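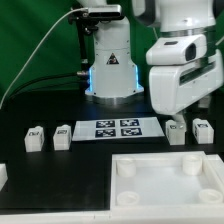
Yellow and black warning sticker on a white column.

Vernside shared building – winter safety checklist with comments
Date of inspection: December 22, 2024
Areas visited: entrance and stairs, corridor, Fernia shop room, Um print room, Kundudeo pottery, kitchen, toilets, cellar, yard
Marks used: OK / Repair / Watch / Not checked

"Watch" means that the thing is acceptable today but I would like somebody to look at it again before the next full inspection. "Not checked" does not mean bad. It means I could not reach it or I did not have the key.

1. Entrance and stairs

1.1 Front door opens fully and closes by itself
Repair. The door closes, but the last part of the movement is too quick and it hits the frame. The screw on the closer was turned already as far as it goes. I think the closer has lost its oil, there is a dark line below it on the paint.

1.2 Door mat flat, no raised corners
OK. It is the new mat. Please leave it with the rubber side down, during my visit it was lying upside down and I turned it.

1.3 Handrail firm on the whole length
Watch. Firm on the lower flight. On the upper flight the second bracket moves a little when I pull strongly. The wall plug is probably too short for this old plaster.

1.4 Edges of steps visible
Repair. The strip is worn away on the top step, exactly where people turn to go down. The other steps are good.

1.5 Stair lighting
OK. The timer gives enough light to walk from the cellar to the top floor without hurrying, I tested it with a heavy bag in one hand.

1.6 Salt or grit available for the outside step
Repair. The bucket is there and the scoop is there, but the salt has become one hard stone. A new bag is needed, and a lid which closes.

2. Corridor and escape routes

2.1 Corridor free over its full width
Repair. Parcels for Fernia were standing on the left side, beginning at the fuse cupboard and going almost to the fire door. I know that December is a busy month for the shop. Still, the width that must stay free is 800 mm and at the narrowest point it was less. The parcels were moved while I was there. Please agree on one place for deliveries, for example the alcove beside the cellar door.

2.2 Fire door closes and is not held open
Watch. Closes well. I found a wooden wedge on the floor behind it and I put it in the kitchen drawer. If people want the door open during the day, a magnetic holder connected with the alarm is the correct solution and I can ask for a price.

2.3 Emergency exit to the yard opens without a key
OK. The bar needs a good push, which is normal for this model.

2.4 Escape signs present and lit
Repair. The sign above the yard door is lit, the one at the bend of the corridor is dark. I pressed the test button and it gave a short light and went off again, so I suppose it is the battery.

2.5 Escape plan on the wall is up to date
Repair. The plan still shows the wall between the print room and the old store, which was taken out in the spring. A plan that shows a wall where there is no wall can confuse the fire brigade.

3. Fire equipment

3.1 Extinguishers in their places
OK, with one remark. In the pottery the extinguisher hangs behind the apron hooks. It is in the right place and the aprons are in the wrong place.

3.2 Service labels in date
Watch. All labels are in date. The one in the cellar is next to expire, so the service company should be called early in the new year.

3.3 Fire blanket in kitchen
OK. The pull tapes hang free.

3.4 Smoke alarms tested
OK for the corridor, the kitchen and the print room. Not checked in the cellar store, the key did not turn. See 7.4.

3.5 Alarm heard in all rooms
Watch. In Kundudeo with the door closed and the extractor running, the alarm is heard only weakly. With the extractor off it is loud enough. I would like to have a second sounder on that side of the building, or a flashing light above the kiln room door.

4. Electrical

4.1 Fuse cupboard closed and free in front
OK after the parcels were moved.

4.2 Labels on the circuits readable
Repair. The labels were written by hand and three of them have faded so much that I could only guess. Please do not write again over the old ink. Print new ones, the print room has offered it kindly.

4.3 Test of residual current switch
OK. Tested in the presence of the tenants, after everybody had saved their work. Last time I forgot to announce it and I apologise again.

4.4 Extension leads
Repair. In the Fernia room one lead is plugged into another lead behind the counter, for the card terminal and a heater. The heater must go directly into the wall socket. The terminal can stay where it is.

4.5 Cables on the floor
Watch. Mostly tidy. In Um the cable of the small cutter crosses the way to the sink. A cover strip was promised in the autumn and it has arrived, it only has to be stuck down.

4.6 Portable appliances have a test sticker
Watch. The register has 29 appliances. The stickers are present on everything I found, but the label printer is in the register twice under two names and the new kettle is not in it at all. The register should be corrected before the next test.

5. Warning signs and stickers

5.1 Signs readable from the normal standing place
Watch. The hot surface sign in the pottery has become grey from clay dust. It can be wiped with a damp cloth, no need to order.

5.2 Signs fixed firmly
Repair. The sign on the cellar door hangs on one corner. Tape does not hold on this paint in winter, please use screws.

5.3 No signs that are not valid any more
Repair. "Wet paint" is still on the door of the toilet. The paint was dry long ago. When old signs stay up, people stop reading also the new ones.

5.4 Signs understood by visitors
OK. The picture signs are clear also for children and for people who do not read English easily. I speak here from my own experience.

6. Kitchen and toilets

6.1 Floor not slippery
OK.

6.2 Hot water temperature at the tap
Watch. It comes very hot for the first moment in the toilet on the ground floor and then it becomes normal. A mixing valve would solve this. Until then a small sign above the basin.

6.3 First aid box complete
Repair. Plasters are nearly finished, the eye wash is out of date, and there is a quantity of teaspoons inside which I returned to the kitchen. The accident book is in the box and the last entry is complete.

6.4 Fridge clean, no leak
OK. A very old jar is in the door of the fridge and I did not open it.

7. Cellar

7.1 Steps dry and lit
Watch. Dry today. There is a white edge on the wall at the bottom, it comes from damp. I made a pencil line at the upper end of the white edge so that we can see whether it rises.

7.2 Storage shelves fixed to the wall
Repair. The shelf with the paper is fixed. The shelf with the glaze buckets is not fixed, and the heavy buckets stand at the top. Please put the heavy ones down at once, also before the shelf is fixed.

7.3 Liquids labelled
Repair. One canister has no label. It should be treated as dangerous until somebody can say what it is.

7.4 Cellar store
Not checked. The key goes in but does not turn. Perhaps the lock needs graphite, perhaps it is the wrong key.

8. Yard

8.1 Bins away from the wall
OK. The distance is good.

8.2 Ladder
Repair. One rubber foot is missing. I tied a red ribbon on the ladder, it must not be used before the foot is replaced. Standing it on a folded cloth is not a repair.

8.3 Gutter and downpipe
Watch. Leaves in the gutter above the yard door. When it freezes, the water will drip directly onto the way out.

8.4 Outside lamp
OK. The sensor reacts when a person comes from the gate – from the bins it does not react, but one can see enough.

To be done first

Shelf in cellar, heavy buckets down (7.2)
Corridor kept free (2.1)
Heater into wall socket (4.4)
Escape sign at the bend (2.4)
Ladder foot (8.2)

For these five points I ask each tenant concerned to write in the folder when it is done, with initials. The folder hangs beside the fuse cupboard. Prices for the door closer and the stair strip will be put in the same folder when I receive them.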